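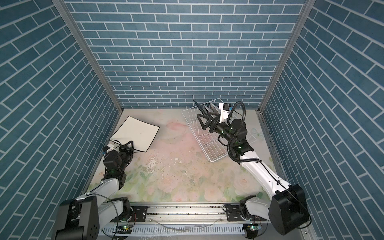
Reader comment: the entry should keep "rack" and "drainer" apart, as a drainer has a tray under it and a rack does not. The two words are used as one in most stores, but the tray changes where the water goes and where the thing can stand.

Dish rack

A dish rack (also dish drainer, plate rack) is an open frame in which washed tableware is set to dry in air. In this article "rack" means the frame alone and "drainer" means a frame with a tray.

Construction

The common form is a rectangular basket of thin metal rods joined in a grid, often coated white. Plates stand on edge in slots between the wires, as with the two dark gray plates in the first picture. In the Sastow pattern the slots are 22 mm apart and the basket is 185 mm deep, with wire 3 mm thick. Where the coating is chipped, rust starts at the bare end and spreads under the coating.

Loading

A round plate rests on two points of its rim and may roll if the slot is shallow. A square plate rests on a full side and is steadier, but its upper corners reach farther out and can strike the next plate. Bowls need wider slots; the Flultix pattern has a row at 42 mm for them. Large plates go at the back. Flatware is kept in a separate cup.

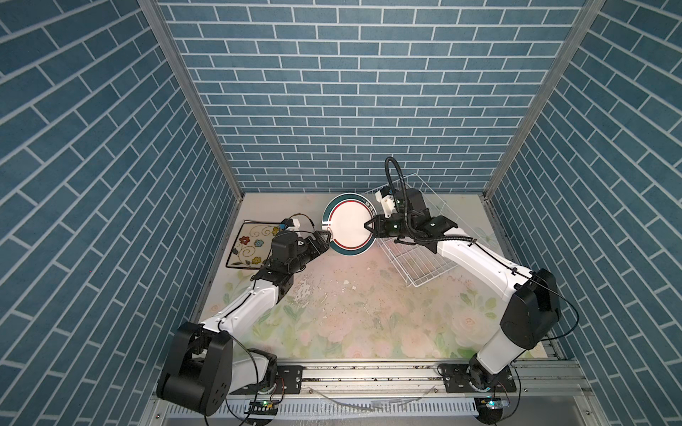
Warkach Household Reference | Tableware and Kitchen Storage Department

Rims and decoration

A colored rim, such as the dark green band with a thin red ring on the round plate here, can wear where it rubs against bare wire. Overglaze colors wear sooner than underglaze ones.

Related items

A trivet protects a surface from hot cookware and has no slots. Decorated glass trivets, among them square ones with a black border, are dried flat or on edge, away from heavy plates.

See also: Draining board; Plate stand; Caruso rack (folding)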